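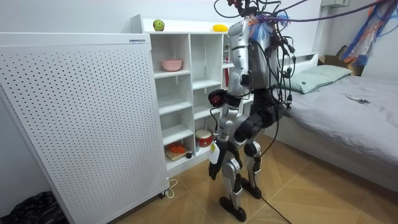 Data Cards / Household Manipulation / Known Faults

Prurura Shelf Handling Set: Data Card and Fault Notice

Maintained by the Itutley data group. Contact for this card: Abena Sarpong.

Status: Released with restrictions. Users must read the fault notice before training on hand force or finger position.

Summary

The Prurura set contains 300 recorded episodes of a humanoid robot handling fruit, bowls and small household items on and near a white shelving unit in a bedroom. Each episode includes video from a fixed camera, video from a head camera, joint positions for both arms, finger positions, and the commands sent to each hand. Episodes last 40 seconds. The hands are driven by the Tralto control package, and the recordings are stored in the Hsiao log format.

The set was prepared for research on reaching, grasping and placing at shelf height. It was not prepared for the study of walking, and the leg data should not be used for that purpose.

Fault notice

In October, during a routine review, the data group found that 8 episodes contain a hand fault. In each of them, one finger did not follow its open command. The control package reported the finger as open while the measured position showed that it was still extended or only partly returned. When the arm then moved, the finger stayed in contact with the object longer than the operator had intended.

The fault was found by comparing the commanded and measured finger positions. It had not been found during recording, as the operator display at that time showed commanded values only. The stop condition was tied to the same values and therefore did not trigger.

No person was injured. In 2 of the affected episodes a piece of fruit was pushed off the top of the shelving unit and fell to the floor. The operator stopped the arm by hand in both cases.
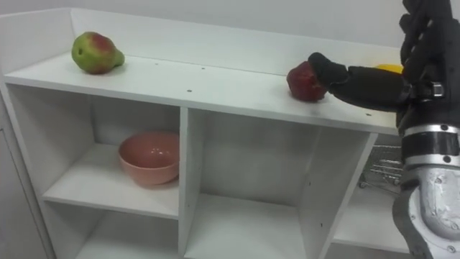 Finger contact with a red fruit on the shelf top, head camera view.

Cause

The fault was traced to a timeout in the hand driver. If a finger did not reply within the allowed period, the driver filled the gap with the last command and passed it on as a measurement. The error flag was set correctly in the driver but was not written to the Hsiao log. A worn finger cable made the late replies more frequent. The cable has been replaced, and the driver now records a missing value when no reply is received.

The earlier statement in this card that all finger readings were direct measurements was incorrect and has been withdrawn.

Effect on the data

Video, arm joint positions and commands are not affected. In the affected episodes, the field hand_state must be treated as unreliable from the first late reply to the end of the episode. The field finger_raw was taken before the driver filled the gap and remains valid.

The affected episodes have been kept in the release. They are listed in faults.csv and carry the label hand_late in the episode index. The default loader skips them. To include them, set include_faults to true.

Recommended use

The affected episodes may be used for fault detection, for work on late or missing sensor replies, and for the review of contact between a robot hand and an object. They should not be used as examples of correct release. Any published result that includes them should say so.

Safety requirements for repeat recording

Groups that repeat these recordings on their own equipment are asked to observe the following:

Stop conditions must use measured finger positions. Commanded values are not sufficient.
The operator must have a hardware stop within reach at all times.
No person may reach into the shelving unit while the arms are powered.
Cables on the floor must be checked for slack before any movement of the legs.
After any late reply, the hand must be powered down and inspected before the next episode.

Open items

The fixed camera and head camera clocks have not been compared in the affected episodes. Until that work is complete, the contact times in faults.csv refer to the head camera only. The left and right hand labels in that file are also under review.

Reporting

Suspected faults in other episodes should be sent to Abena Sarpong at the Itutley data group with the episode number and the version of the loader in use. Confirmed cases will be added to faults.csv.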